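Ornwood Line 4 — Variable Speed Drive Cabinet, Periodic Inspection
Sheet 29, rev. October

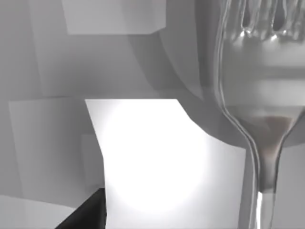

Rendered view: fork, polished metal finish.

Isolate supply and lock off. Wait for the charge lamp to go out before opening the cover.

1. Lockout applied, key held by inspector: OK
2. DC bus discharged, measured at terminals: OK
3. Input terminal screws tight: OK
Comment: one screw retorqued, no heat marks.
4. Cooling fan turns freely: OK
5. Heat sink fins clean: FAIL
Comment: dust packed on lower fins. Vacuum before restart.
6. Ground conductor continuity: OK
7. Motor cable shield clamped at both ends: FAIL
Comment: clamp loose at motor end — refit and recheck.
8. Stisico pressure sensor wiring secure: OK
9. Parameter backup matches Fekavow file 1064: OK
Comment: parameter 134 differs from the Llewellyn drive. Correct for this pump.
10. Emergency stop drops the run signal: NOT TESTED
Comment: test after items 5 and 7 are closed.

Result: do not return to service. Reinspect items 5, 7 and 10 and attach the new sheet to this one.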